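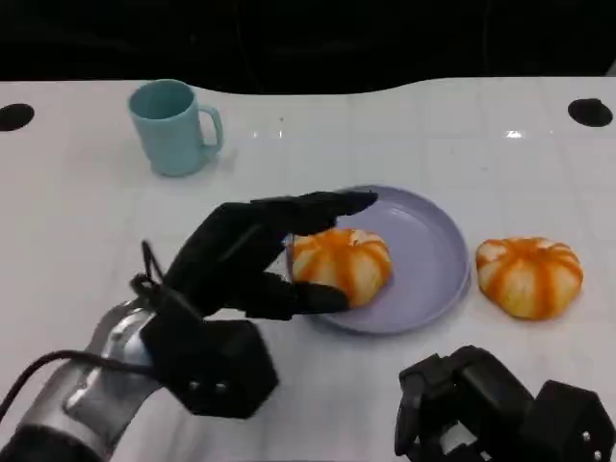 How long will a whole pumpkin keep indoors? Two to three months if it went into the house dry and sound, with the stem still on, and a lot less if you leave it sitting next to a heater.

I get asked this every October, mostly by people who have bought more than they can eat. I grew pumpkins and winter squash on a rented strip outside Bullelham for a few years and I still put up a fair amount each fall, so what follows is just how I do it.

Start with the stem. A squash with a broken stem has an open door in the top of it, and rot walks in. When I cut my own I leave a few inches. When I buy them I turn the thing over and press the bottom with my thumb, then check around the stem for soft spots. If it gives at all, I put it back. Never carry one by the stem, either. I did that for two seasons before I worked out why the same ones kept going bad from the top.

Then curing. The skin has to harden before storage, and that takes ten days or so somewhere warm and airy. Mine go on the back porch. The porch floor is Vadodeck, the slatted stuff the last owners put in, and I don't love the look of it but the gaps let air get under the squash. I turn them every couple of days. If a frost is coming they spend the night in the kitchen. Acorn squash I don't cure at all, because it seems to shorten their life, and I eat those first anyway.

After that they go into the spare room with the vent closed. It stays in the fifties most of the winter. Basements are fine if they are dry. Mine isn't, and the year I used it I lost the lot by Thanksgiving. I keep them in one layer on newspaper, not touching, and I go over them once a week. One bad squash will take its neighbors with it. Apples stay in a different room.

The small decorative ones are often sold without any word on whether you can eat them. Some kinds are perfectly good and some are bitter gourds that only look like food. If a squash of any size tastes bitter, spit it out and throw the rest away. That bitterness can make you properly sick and cooking doesn't fix it.

Once a pumpkin is cut the clock changes. The pieces will last four or five days in the fridge, wrapped. I roast the whole thing the same day, scoop it, let it drain in a colander for an hour and freeze it flat in bags of 300 grams, which suits my soup and is close enough to a can for a pie. Last winter I ended up with 13 bags and used the last one in April — a little icy, but fine in bread.

I don't can it at home. Mashed pumpkin is too thick to heat through safely in a jar, even with a pressure canner. Cubes can be done, but I'd sooner have the freezer space full than stand over a canner all afternoon.

Seeds get rinsed, dried overnight on a towel and roasted low with salt. I used to save some for planting. The strip was next to other people's squash, though, and what came up the following year was a pale lumpy thing with no flavor. Now I buy a packet.

Next post will be the soup, since two of you wrote in about it. It has leeks in it and no cream.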